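Moving my grandmother's recipes out of the tin

So I finally did it. After two years of saying "this winter, definitely," I sat down in March with my grandmother's recipe tin and started typing the whole thing up. I'm nearly through the baking section and I have thoughts, so get comfortable.

Some background for anyone new. The tin is an old cracker tin, the square kind, and it came to me when my mother cleared out her kitchen. Inside are index cards, backs of envelopes, a church bulletin with a chutney on it, clippings from papers that don't exist anymore, and a truly alarming number of recipes for molded salad. My grandmother cooked for a big family and she wrote everything down for herself. Only for herself! The woman did not waste ink on anything she already knew. One card says "Lemon thing. As before but less."

As before WHAT, Grandma.

I started out thinking this would be a typing job. Scan, type, print, spiral bind, hand them out to the cousins, done by Easter. My sister-in-law did hers through one of those print shops, Dostgate, and it came back looking so nice that I figured I'd just copy her whole approach. Her family's recipes were already in complete sentences, though. She had oven temperatures. I have "hot oven" and "slow oven" and, on one card for dinner rolls, "oven."

The first thing I learned is that you can't type these up without cooking them. I tried. I typed eleven cards in one evening, feeling very smug, and when I read them back the next morning there wasn't a single one I could have handed to a cousin with a straight face. How much is a "lump" of butter? What size can of milk, when they changed the cans at least once in her lifetime? So now the rule is that a recipe gets made before it gets typed, and that slowed everything way down, and my jeans have noticed.

The spice cake went fine on the first go. The oatmeal cookies went fine. The date bars took me three tries and I'm still not sold on them, they come out a bit sandy on the bottom, but my husband ate the sandy ones standing at the counter so I guess they pass.

The sweet rolls nearly did me in. Her card gives flour as "to feel," and I've got no idea what she felt. I called my aunt, who remembers watching her do it, and my aunt said the dough should be like an earlobe. I spent a good part of that afternoon with one floury hand on the dough and the other on my ear. The first batch could have held a door open. The second batch ran all over the pan. Then I left the dough in the bowl a good while longer than I meant to (phone call, don't ask) and it came together beautifully, soft and stretchy and just a little tacky, and I wrote down everything I'd done as fast as I could before I forgot.

I mentioned all this in a post last fall and a couple of you wrote in with really useful stuff. Urmila Chaturvedi sent me a long email about doing the same job with her mother's notebooks, where the measurements are all in terms of one particular steel cup that her brother ended up with. She made him fill it with water and pour it into a measuring jug over a video call. I love that so much. She also told me to keep a column for "what she wrote" right next to "what I did," so the original wording doesn't get lost under all my fixing, and I've been doing that ever since. "As before but less" is going in the book exactly as it stands.

And Evanthia Karamanlidis, who I know from the old baking forum, talked me out of correcting the spelling. I'd been tidying as I went. She said her own family did that with her godmother's recipes and now they all read like the back of a flour bag. So I went back and put it all in again. Vanila with one L. "Cinamon." The word "recipie" at the top of every single card, in that slanty blue handwriting.

A few practical things, for anyone thinking of starting one of these:

Take pictures of the cards before you do anything else, both sides. The backs are where the good stuff is. On the back of the fudge card there's a list of who was coming to dinner, and next to one name she's written "no onions" and underlined it hard. I asked my mother about it and got twenty minutes on a cousin I'd never heard of.

Don't flatten the creased ones with an iron. I know there's advice floating around that says a cool iron is okay through a towel. I tried it on a clipping I had a spare of and the newsprint went a funny color and got brittle. A heavy book and some patience did a better job.

Keep the cards out of the kitchen while you cook. I copy mine onto scratch paper first and tape that to the cupboard door. I learned this with the gingerbread card, which now has my molasses on it alongside hers.

Ask your relatives early, and ask them about one dish at a time. When I sent the family a big message saying "send me anything you remember about Grandma's cooking," I got a thumbs up from four people and silence from the rest. When I asked "did she put raisins in the bread pudding?" I had replies for three days. There were arguments! My uncle has very firm views on those raisins. He's in favor. My mother says there were never raisins and he's thinking of a restaurant.

(There's a card. It says "raisins if you must.")

What I haven't worked out yet is the order. The tin had dividers once, but only a couple are left, and she didn't follow them anyway. Pickles are filed under cookies. The Thanksgiving stuffing is in with what looks like instructions for getting wax off a tablecloth. Part of me wants to do it properly, soups and mains and so on, and part of me wants to leave it all in exactly the order it came out of the tin so people have to hunt for things the way she did. My daughter votes for the tin order. She's also the one who wants the molded salads to have their own chapter, with a warning at the front. I made one, by the way, the lime one with the cabbage, and I can report that it does set.

Next up is the savory half, and I'm a little nervous about it, mostly on account of the pot roast. Everyone in the family has an opinion on that pot roast and the card has four ingredients and no instructions at all. I've bought the meat for the first try. If it's a disaster you'll hear about it, and if it's good you'll definitely hear about it.

Also, several of you asked for the sweet roll recipe. I want to make it one more time to be sure of the flour and then I'll put it up, earlobe and all. If you have a family card with a measurement on it that makes no sense, please leave it in the comments. I'm collecting them now. The best one so far is "enough milk for a Tuesday."

Okay, I've got onions to chop and laundry everywhere.
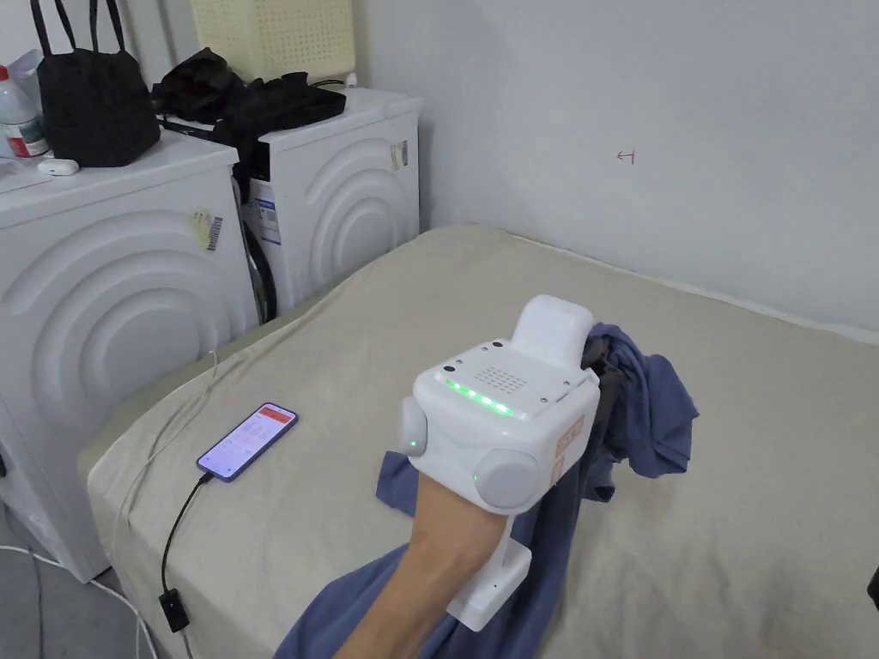
Blue on beige, bed still not cleared.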